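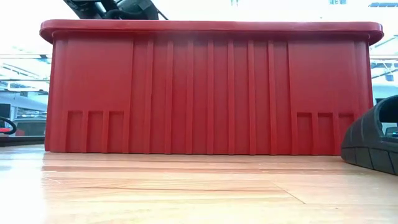
3.2 The container

All packing was done into one type of container, a red plastic storage bin with a thick rolled rim. The choice followed the household survey in Plorkcombe, where 80 homes were asked how they kept light footwear near the door. Open bins and boxes came up more often than racks, and most people who used one said they dropped shoes in without sorting them. Usuga and Nuttall reported much the same for shared houses in Renddale, though their survey included boots and ours did not.

The bin is slightly wider at the top than at the base, so the space for a shoe lying flat at the bottom is smaller than the opening suggests. The middle of each long side is ribbed. In early packing sessions we noted whether soles caught on the ribs when a shoe was slid down the wall, and this was kept as a separate code in the results (see Section 4).

3.3 The footwear

We used slides, meaning open-backed sandals with a single strap over the foot. They have no laces or buckles to fasten and they take up little height when laid flat, but the strap stands up from the sole and stops a second shoe from lying level on top of it. Trainers were tried in September and dropped because they filled the bin too quickly for the order of packing to matter.

The set was made up of black and pale pink slides. Colour was included on purpose. Two black slides are easy to mistake for a pair when they are both left or both right, while a black and a pink one side by side are plainly mismatched. Coders recorded pairing errors by shape as well as by colour, and the two were never merged.

A slide counted as packed when the whole sole was below the rim. One lying on the tabletop counted as unpacked whatever its distance from the bin. Figure 2 gives an example of a part-packed layout, with black and pink slides in the bin and a black one on the wood outside it.

Figure 2. Slides in the ribbed bin and on the tabletop, coded as part-packed.
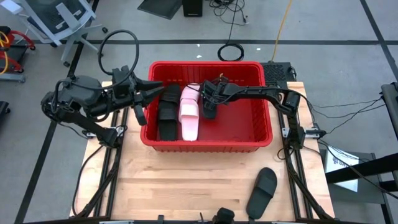

3.4 Coding of layouts

Each layout was given a code for orientation, overlap and position. Orientation was taken from the strap: towards a long side, towards a short side, or diagonal. Overlap was scored from 0 to 2, where 0 meant no contact between slides and 2 meant that one sole was mostly hidden by another. Position was noted by thirds along the length of the bin.

In total 1,028 layouts were coded. Roxana Usuga coded all of them and Lacey Nuttall coded a further check set of 400 drawn from the same pool. Where they disagreed on overlap the lower score was kept – this happened mainly with black slides lying against each other, where the edge of one sole was hard to tell from the next. 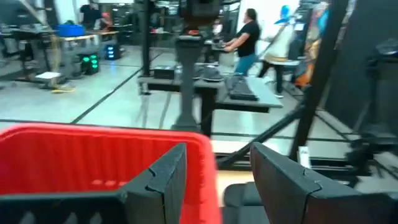
Layouts with a slide resting across the rim caused more difficulty. Under the rule in Section 3.3 they are unpacked, but the surveyed households would probably have called them put away. We kept the rule and marked these cases with a separate flag, so that the totals in Table 3 can be read either way.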